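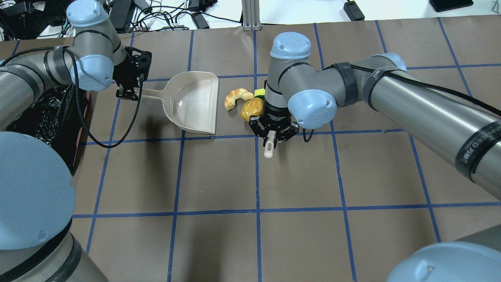

2019-02-23 – open day, bench 3

Writing this up while my feet recover. Doors at ten, first visitors through at five past, and I didn't sit down until the sausages came out. Muammer Bilgin has the visitor sheet if anybody wants the proper numbers, but he reckons we had some 100 people through, which is far more than we catered for (sorry to whoever ended up with only bread and onion).

Bench 3 had the sweeping job, as agreed at the planning chat. Dustpan in the left arm, brush in the right, bits on the paper, bin bag on the left-hand side. I'd argued for the sorting job because it's more reliable, and I was wrong and I'm happy to say so. Everyone has swept a floor. You don't have to explain what it's meant to be doing, and people start coaching it straight away – "lower, mate, lower!" – as though it could hear them.

**Setup, for next time**

Got in at seven. Fresh brown paper down, then the blue tape grid over the top. Please, please keep the grid for demos. I know it's a pain to lay, but when the left arm parks the dustpan somewhere odd I can say "it's a square too far over" and whoever's on the keyboard knows what I mean. Without it we're back to "left a bit, no, my left".

Tape tip from this morning: run all the long lines first and press them down with the edge of a ruler. I did a couple with my thumb and the brush found the lifted end on the very first warm-up sweep and peeled it back like a banana. Pulled that strip, redid it, no further trouble.

Home positions were fine on both arms. Left gripper took three goes before I was happy with how it sat on the dustpan handle. The handle's a bit slippery and if the fingers close too near the end, the scoop droops as soon as there's any weight in it. Right gripper on the brush was good first time. Fingers pointing down, handle poking out below them, and leave it alone after that.

I should have tidied the white table behind the bench and I didn't. Cables and power adapters all over it, in plain view from the visitor side. A lady asked me whether all of that was needed to run it and I said yes, and then had a think about whether it was. Job for March: cable tray, labels, and pull out whatever isn't feeding anything.

**What we swept**

Toy croissant, the crumpled yellow thing, the little sponge. Swapped a few others in and out as kids made requests. My notes on each:

- Croissant: the crowd favourite by miles. It's light and it rocks, so the brush tends to push one end and it swings round sideways before it goes anywhere. Ended up on the lip of the dustpan a lot. Lots of groaning from the audience, lots of cheering when it tipped in.
- Yellow crumpled one: easy. Grabs the bristles a bit and gets dragged along.
- Sponge: fine if it's out in the open. If it ends up in close behind the right gripper the brush has to lift right over to get at it, and it doesn't always bother. It'll sweep where it thinks the sponge should be, very confidently, with the sponge sitting there behind it. Saw that one several times.

A boy who was maybe six asked if he could put his sultanas down. I said no, then Muammer said yes, so we put sultanas down. They stick. Don't do sultanas.

**Runs**

I logged 45 full cycles over the day (sweep, lift, tip into the bag, return). 11 of those needed a hand from me, mostly croissant on the lip, and the others went through on their own. I'm pretty chuffed with that considering we only got the tipping motion sorted on the last practice day. The tip is still too quick for my taste. It flicks at the end, and the sponge went over the far side of the bag once and landed by somebody's shoe. Got a round of applause, which didn't help my case for slowing it down.

No stops on the left arm at all. The right arm threw a joint warning just after lunch. I paused it, moved everyone back behind the line, checked the cables along the forearm for snags and couldn't find anything. Cleared it, ran it slow for a few cycles with nothing on the paper, no repeat. It's in the fault log. If it comes back during the week I'd like to look at the strap before anyone starts pulling covers off – I've got a feeling it's a touch tight when the wrist turns right over, but that's a feeling and I've not measured it.

**Talking to people**

The Clovosura crowd came through mid-morning, four or five of them, very friendly, and stayed at my bench longer than I expected. They wanted to know about changing tools. At the moment the answer is "I hand it the brush", and I said so. One of them suggested a holder on the side of the bench so each arm could collect its own, and I drew it on the back of a flyer – flyer is tucked in at this page. I think it's worth an afternoon. The dustpan's the awkward one because it wants to hang scoop down and we need it to come out flat.

Somebody from Tareo asked about brush wear. Hadn't thought about it. The bristles have started to splay on one side after today so it's a fair question, and I'll put a new brush next to the old one and take a picture before we throw it out.

Most common questions from everybody else, so we can put them on a card next time:

*Can it do my kitchen?* No. It can do this table.

*Is someone driving it?* Not during the runs. I've got the stop button and that's it. (Two different dads did not believe me and went looking round the back.)

*What happens if you put your hand in?* We don't, and that's what the line on the floor is for.

*How much is it?* I sent them all to Muammer.

The best bit of my day was a retired cleaner who watched four or five cycles with her arms folded and then told me the dustpan was too far away. You bring the pan to the mess, she said, you don't drag the mess to the pan. So in the quiet patch before close I moved the pan's start position one square in toward the middle and ran it again. Fewer strokes per item, and the croissant had less room to swing about. We've been fiddling with brush angle for a fortnight! I didn't get her name, which I'm cross about.

I've saved that as a separate position, labelled "pan close", so the old one is still there if anyone needs it for comparison. Haven't done enough runs on it to say much more. Would like a decent batch of each, same objects, same starting squares, before we change the default.

**Pack up**

Both arms parked and powered down, bag emptied, paper left on because it's still decent apart from the sultana corner. Brush and dustpan are in the grey tub. The croissant is in my drawer – two kids tried to walk off with it and I've grown attached.

**To do**

- Tray and labels for the cables on the back table (me, March)
- Slow the end of the tip, then see if the sponge stays in
- Batch of runs, "pan close" against the old position
- Watch the right arm for that warning
- Grip tape on the dustpan handle. There's a roll left over from the Benavides job, I think on the shelf over the drill press
- Photo of the worn brush next to a new one, send to Tareo
- Mock up the tool holder from the flyer sketch. Cardboard first
- Ask Rarkico for their banner stand back, or at least find out who lent it to them
- Question card for the bench
- More sausages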